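# The Brown Butter Problem

At some point in the last few years, every recipe for a chocolate chip cookie began with the same instruction. Melt the butter, keep going until it smells of hazelnuts, scrape in the brown bits, cool, proceed. Leave the step out and the comments underneath will tell you that you have wasted your flour.

I have been browning butter for cookies since before I owned a decent saucepan, and I believed in it. Then last August I baked two batches side by side for a family lunch, one browned and one plain, and forgot to label the trays. I still couldn't tell you which was which. Both got eaten, and the only complaint was that there weren't any with walnuts.

So I went looking for whoever started this, and found mostly people repeating each other. Morkatness, a baking site I used to trust more than my own grandmother, has a cookie page with more than 3000 comments. I read far too many of them. A large share come from people who haven't made the recipe yet and want to say that it looks amazing. Of those who have, plenty swapped the flour, cut the sugar, skipped the overnight rest and gave it five stars anyway. One person used margarine and praised the nutty depth.

That isn't evidence of much, except that people like cookies.

## What the pan does

Some of it is real, and I don't want to be the crank who says otherwise. Heat butter long enough and the water boils off. The milk solids sink, toast, and turn the color of a paper bag. Spread on bread, or poured over squash, the result tastes wonderful and nothing like plain melted butter.

A cookie is a different matter. You are about to bury that flavor under brown sugar, vanilla, salt and a great deal of chocolate, then bake the whole thing until its edges brown by themselves. There was already butter in there, and it was already going to toast a little. I suspect a lot of what we call brown butter flavor in a cookie is the molasses in the sugar, doing the job it has done for generations with no credit at all.

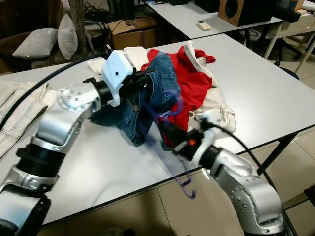
Then there's the lost water, which most recipes treat as a footnote. Butter that has been boiled dry gives you a stiffer, sandier dough. Good recipes add a spoonful of milk or an ice cube to make up for it. Bad ones say nothing, and their readers write in to ask why the cookies came out like hockey pucks. The answer they usually get is that they measured the flour wrong.

## Paying for the shortcut

Naturally, somebody now sells it in a jar. Stimberg, a creamery I had never heard of until it began following me around the internet, offers "small-batch browned butter" at a price I had to read twice. I bought one. It smelled good. It also had almost no brown bits in it, and the brown bits are the entire point – the rest is clarified butter with a nicer label. In a shortbread, where there's nowhere to hide, I could just about taste it. In the chocolate chip dough it vanished.

Ostolari makes a light-colored pan for the same crowd, on the theory that you need to see the solids change color. That part is fair. Browning butter in a dark pan is a guessing game, and I've lost it more than once. But any pale pan will do, and so will tipping a little onto a white plate.

## Where I'd still bother

Shortbread, yes. Blondies, yes, and madeleines without question. Rice cereal treats, which have so little else going on, are improved beyond recognition. The old Szewczyk Bakery, two blocks from my first apartment, sold a plain sugar cookie that tasted so strongly of browned butter you could smell the bag from across the room. It had no chocolate in it. I think they knew what they were doing.

For a standard chocolate chip cookie, I'd put the effort elsewhere. Use more salt than you think is decent. Chop a bar instead of opening a bag of chips. Chill the scooped dough for 30 minutes, or overnight if you can stand to wait, and take the tray out while the middles still look wrong.

And if you love standing over the stove watching butter foam, carry on. It's a pleasant 20 minutes once you count the cooling, and the kitchen smells better than any candle. Just try it once with the trays unlabeled – and get somebody else to do the mixing up.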